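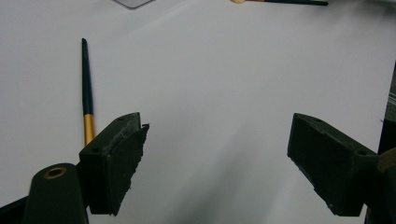

Werkstattbuch, Juli, morgens

Die Platte ist weiß. Das klingt nach wenig, hat uns aber den halben Monat gekostet. Csaba wollte grau, weil man auf Grau den Dreck nicht sieht. Natália wollte weiß, weil man auf Weiß den Dreck sieht. Gewonnen hat, wer den Bestellschein ausgefüllt hat.

Lieferant ist Kwiatkowski, das Material heißt Dokent, Farbton 251. Csaba hat die Farbkarte drei Tage lang mit sich herumgetragen und behauptet, 251 sei ein anderes Weiß als das vom alten Tisch. Stimmt vermutlich. Der alte Tisch war zuletzt allerdings eher eine Chronik unserer Kaffeepausen.

Zum Einbau: Gestell vom Rutwood-Tisch übernommen, Platte aufgelegt, ausgerichtet, wieder heruntergenommen, weil eine der Auflagen noch die alten Filze hatte. Filze abgekratzt. Der Kleber hält offenbar länger als alles, was wir je damit befestigen wollten. Mit Spiritus ging es, nach 34 Minuten, Fenster offen. Danach Platte wieder drauf, verschraubt, Schrauben nur handfest. Nachziehen nach fünf Tagen, bitte mit Häkchen hier am Rand, sonst zieht jeder einmal nach und irgendwann kommt oben etwas heraus.

Waage: in Längsrichtung gut, quer fiel sie zur Fensterseite ab. Unter den hinteren Fuß kam erst ein Stück Karton (Csaba), dann ein richtiger Stellfuß (Natália). Der Karton liegt jetzt in der Schublade mit den Dingen, die man noch brauchen kann. Die Schublade geht nicht mehr zu.

Licht: bei ausgeschalteter Tischlampe deutlich angenehmer. Mit Lampe hat man auf Weiß einen hellen Fleck genau dort, wo man hinschauen möchte. Lampe bleibt vorerst aus, Schalter ist abgeklebt. Wer das Klebeband abzieht, klebt bitte neues hin – und zwar nicht auf die Platte.

Reinigung, weil die Frage sicher kommt: lauwarmes Wasser, ein Tropfen Spülmittel, weiches Tuch. Kein Scheuerschwamm, auch nicht die »sanfte Seite«. Aceton habe ich am Verschnitt probiert, die Stelle ist jetzt matt und fühlt sich an wie Kreide. Verschnitt liegt zur Abschreckung im Regal. Bleistift geht mit dem Radierer weg, Filzstift nur, wenn man sofort wischt. Der rote Filzstift auch dann nicht. Woher ich das weiß, steht ebenfalls auf dem Verschnitt.

Offen:
Kantenband vorne fehlt noch, soll aus Gerkosthorpe kommen. Laut Auftragsbestätigung sieben Werktage, gezählt ab einem Tag, den dort niemand nennen möchte.
Schneidunterlage besorgen, bevor der Erste mit dem Cutter anrückt.
Csaba fragt, ob man die Platte umdrehen könne, falls die Oberseite hin ist. Kann man. Die Unterseite ist auch weiß.

Nachtrag, 16 Uhr: erster Kaffeering. Weggewischt, keine Spur. Natália will ihn nicht gewesen sein.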